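The Second Reel: Notes from the Marikar

February 25, 2022
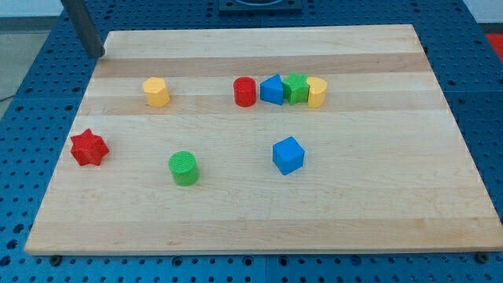 Toy blocks on a striped wooden board.

The director's cut of Colerik arrives at the Marikar next week, and it is 43 minutes longer than the version that emptied the same room four years ago. I was in that room. I had a coat over the seat next to me and by the second act I had coats over three of them, because people kept leaving and I felt the row looked sad.

For those who skipped it, and the box office suggests that was most of you, Colerik is a space opera about a mining colony whose residents slowly lose the ability to be bored. The studio cut dealt with this by adding a laser battle. Dilruba Mondal, who wrote and directed it, has been giving interviews ever since in which she refers to the laser battle as "that thing with the lights." She has now removed it. In its place is a long argument about a water bill.

I have seen the new version, on a screener with my name stamped across everyone's forehead, and I'm sorry to report that the water bill is the best scene in the movie. It goes on for most of a reel. Two brothers and a clerk sit in a pressurized office and go through the charges line by line, and by the end one of the brothers has lost the mine and the clerk has quit her job. There is more tension in it than in any of the chases, and I say that as a person who has paid real money for chases.

The rest is mixed. Restoring 43 minutes means restoring all 43, including a dream sequence with a horse. The horse returns twice. Kumudini Kanagaratnam, wasted in the original as the colony doctor who says "we're losing him" and then loses him, finally gets a part to play, and she plays it as if she'd been saving it up in a drawer. Her monologue in the airlock used to be two lines and a door closing. It is now a proper speech, and the door takes its time.

The effects haven't improved with age. The planet Cladel still looks like an orange somebody left in a car in August, and the crowd at the landing site is very plainly 21 extras and a lot of copying. Look for the man in the green scarf. He's in the front, he's in the back, he's waving at himself near the fuel tank. The studio, Dirketti, apparently offered money to fix this and Mondal spent it on the sound mix. The sound mix is terrific. You can hear every copy of that man cheering.

Is it a masterpiece, as the fans have been insisting since before any of them had seen it? No. A petition with 1,000 signatures got this cut made, and I have read a good number of the comments under it, most of which promise that the longer version would "explain everything." It explains the pumps. I now understand the pumps very well. Why the captain turns the ship around is as big a mystery as it ever was, and I've decided to like that about it. The new ending also drops the teaser for a sequel, a small mercy given that the sequel was canceled before the first one left theaters.

What I can say is that it's a stranger and more stubborn movie than the one we were sold, and it has stopped apologizing for being about plumbing. If you hated the original for being slow, stay home. If you hated it for being fast in the wrong places, you may be the audience Mondal has been looking for, and I would like to sit near you.

The Marikar is showing it in the big room, which holds 300, and they have booked it for a full week, so somebody over there is an optimist. There's an intermission right after the second horse. The snack counter will stay open through it, and the manager has asked me to mention that the nacho machine has been repaired. I have mentioned it.

Next issue: the cartoon spin-off, of which I've watched one episode, and the trading card game, which I was sent for free and still can't play.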